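Blog > Robotics club > Practice notes

Posted by Şükran Yurt on 19 March 2020
3 comments

In our club at Skokness we are preparing for the student competition in Nakpan. I write these notes mainly for myself, but maybe they help another team too.

Our task is named "soft object". The grippers must hold a thing which has no fixed shape, and a person guides them by hand. In November we practised only with boxes, and I believed we were ready. Then we changed to a pack of wet wipes and my score went down very much.

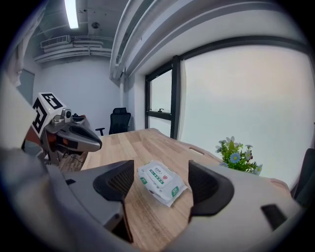

The rule gives us 30 seconds for one attempt. It is enough time if you do not hurry at the start. My mistake was that I closed the fingers too early, when they were not yet at the same height, and the pack turned away from me. I made 31 attempts before I wrote down this simple thing.
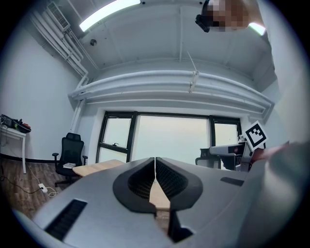

Practice at the wooden table, Skokness

My teammate from Firnunari learned with a different method. She looks only at the pack and never at her hands. I tried it also, but I felt a little lost, so I went back to my own way. We did not decide yet who will do the first round.

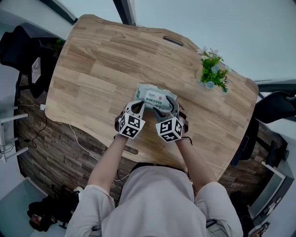

With 2 grippers the pressure should come from both sides equally, and this is still difficult for me, as my right hand is stronger. Next time I will ask to practise slowly, without the clock. I also need to finish our report for Hultden and check the spelling of it.

Shared 2 times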